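Shared Furniture Program Enters Its Second Year

The Tetmont Office of Residential Services has renewed its agreement with Jesico for the supply and repair of tables in shared apartments. The agreement covers study tables, dining tables and the low tables in common lounges. Residents who moved in before September will see no change to their rent or to their furniture deposit.

Under the renewed terms, a damaged table is to be repaired before replacement is considered. Light scratches and dull patches are treated on site. Deeper damage is sent to the Fabbri workshop in Plallitholm, and a substitute table is delivered the same morning. The office received 3612 furniture requests over the past year, and most of those involving tables concerned surface marks – rings from cups, ink and the residue of cleaning sprays.
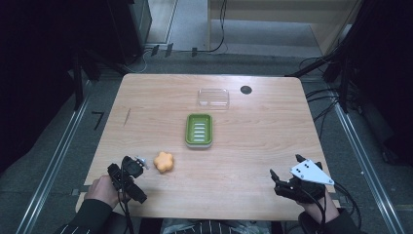
Carol Bunting wrote to the office after the spring notice to ask why residents should report a mark that can hardly be seen. In her building, she said, people put off filing a form over something so small, and by the time they do the finish has already worn through. She asked whether minor marks could be reported by telephone.

The office has accepted this suggestion. Minor marks may now be reported by telephone until 4 in the afternoon, and no form is required. Larger repairs still call for a written request signed by one member of the household.

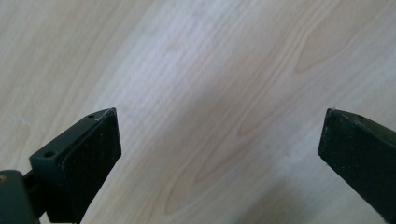
Residents are also asked to take care when they attempt repairs of their own. Store-bought polish and abrasive pads account for much of the damage that the workshop is unable to reverse. On a pale surface where the grain runs in long loops and curving arcs, sanding one small area can leave a patch that stands out from the pattern on either side. Any rubbing should follow the direction of the grain, with a soft cloth and plain water only.

Households that wish to exchange a table for a smaller one may apply until the end of September. Exchanges are limited to 2 per apartment. Tables purchased by residents themselves are outside the agreement and should be listed separately on the move-in inventory.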